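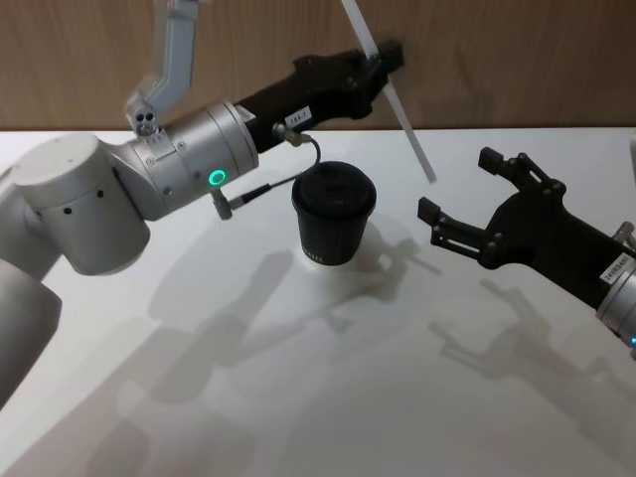
Photo: Despina Bogdan

Review: Open Day at the Stestton Robot Workshop, Irnine

I have been to a fair number of open days over the years, mostly dragged along by my brother-in-law, and I'll admit I went to this one expecting a tour, a brochure and a stale cookie. I came home talking so much that my husband asked whether I'd bought one of the things (I had not – more on price below).

Stestton opens its workshop to the public one Thursday in March. You book a slot online, and mine was for 11 in the morning. Parking is behind the building and free, but the sign is small and I drove right past it twice.

Our host was Tapio Manninen, a patient man with a wonderfully dry way of answering questions. He started with the two-arm table, and I think he could have stopped there and I'd still have been happy. Two arms, one from each side, and a black coffee cup with its lid on standing between them. The left one has a long black gripper, and on our visit it was holding a thin white strip. The right one has two jointed fingers that open toward the cup like a crab making up its mind. The left wrist has a little green ring light on it, and I found myself watching that instead of the important parts!

What surprised me was how much of the talk was about paper cups. They dent, they tip, and a lid makes everything harder. Tapio let the children in our group ask first, which I appreciated, and when one of them wanted to know if the robot drinks coffee he gave the question his full attention.

After that came the Grarkard sorting line, which is faster and much louder. If you have small kids, bring ear protection, as the loaner sets are adult size. Chaimae Tawfik ran this part and was very good, though from the back row I missed a good half of what she said. A microphone would fix it.

Now, the practical side. Tickets are $8 for adults and $4 for children, and the visit is advertised as an hour but ours ran 21 minutes over, with no complaints from me. As for buying a two-arm setup, they won't quote you on the day. You fill in a form and someone calls. The coffee in the lobby was decent and there were plenty of chairs, but the restrooms are up a flight of stairs and I didn't see an elevator, so do call ahead if that matters to you.

I'd give it four stars out of five, losing one for the sound in the second room. I've already told my sister to book the early slot next year – the two-arm table gets crowded by lunchtime, and you want to be up close for that one.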